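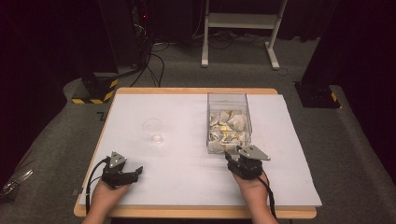 4. What fill-level diaries can and cannot show

The case for fill-level diaries rests on a simple claim: people can look at a container, write down how full it is, and give us a usable measure of what their household throws away. The claim has been repeated so often in the food waste literature that it is now rarely tested. We think it should be.

The Drovthorpe study is the usual source. It recruited 1,181 households, of which 1,009 returned a diary and 961 were kept for analysis. Each was given a Cerko caddy and asked to record its level every evening as a quarter, a half, three quarters or full. The published result was a marked drop in waste over the study period, and the drop has been credited to the diary itself. Keeping a record, the argument goes, makes people waste less.

That may be so. The evidence is thinner than the sample size suggests. Only 44 households had their caddies weighed, and those households had volunteered for the extra visits. They were probably tidier record keepers than the rest, and what holds for them may tell us little about the others. The report treats the match between level and weight in this small group as settling the matter for the full sample. We see no grounds for that step.

4.1 Height is a poor stand-in for amount

Level is a measure of height. Households throw away peelings, crusts, coffee grounds and half a pan of rice, and these do not sit in a container the same way. Wet scraps sink and pack down. Dry and crumpled matter holds itself up and traps air. Figure 4 shows a clear plastic box with crumpled white and yellow pieces in its lower part and nothing in its upper part; a height can be read from the side, but the weight of the pieces cannot.

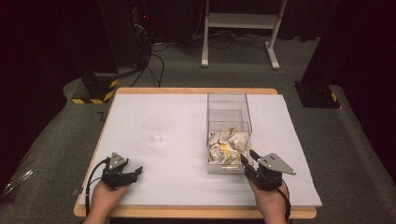 The problem gets worse when the mix changes during a study. A household that moves from throwing out cooked leftovers to throwing out salad will report a rising level while its waste by weight falls. The reverse is just as easy to imagine. Diaries with four answer options cannot tell these cases apart, and adding more options would only give a finer reading of the wrong quantity.

Then there is pressing down. The Skultham follow-up, which reports a result close to the first, gave no instruction on whether scraps could be pushed down before the evening reading. Anyone who has kept a kitchen caddy knows the temptation. If people press harder as the weeks go by, the recorded level falls and nothing else has to change. Sarpong raised this point during the review of the follow-up. The reply was that such behavior would "even out," and no data were offered in support.

The Bawa correction, which divides each reading by a fixed density for the household type, does not help much. It assumes the very thing in dispute.

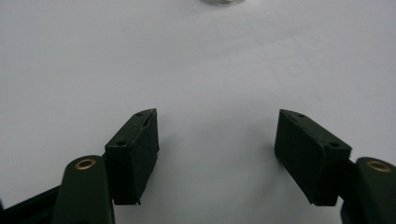 4.2 Limits of our own reading

We worked from the published tables and did not have the diaries themselves, so we cannot say how many entries were filled in late or from memory. Nor do we claim that waste in Drovthorpe stayed the same. It may well have fallen. Our complaint is that the reported levels would look much as they do whether it fell or not, and that later studies have cited the drop without asking which.

Weighing every caddy once a week would cost more and would put some households off. A smaller study on those terms would still be worth more to us than another large one built on glances at a container.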